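Folding on the bed

22 August 2022

Most advice on folding laundry assumes a clear table. In the small apartments around the old Lornholm mill in Lund, few people have one. The surface they do have is the bed.

A made bed works well enough if it is treated like a table. The duvet should be pulled straight first, and blankets folded and moved up against the headboard. Pillows go there too. What is left is a wide, soft area that will take a load of shirts - up to 20 in most homes.
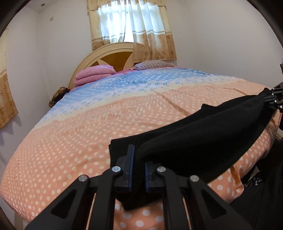 Dark clothes are the slow part. Seams are hard to see on black cloth, and a sleeve can end up inside the fold. A pale or printed duvet cover helps, as the edges show up against it. Cestum, a storage shop in town, sells a folding board for the job, but the board needs a firm base and tips on a thick duvet.

Heavy items should be folded last and carried straight to the closet. Piles left on a soft bed lean after a few minutes, and anything over seven pieces high tends to slide.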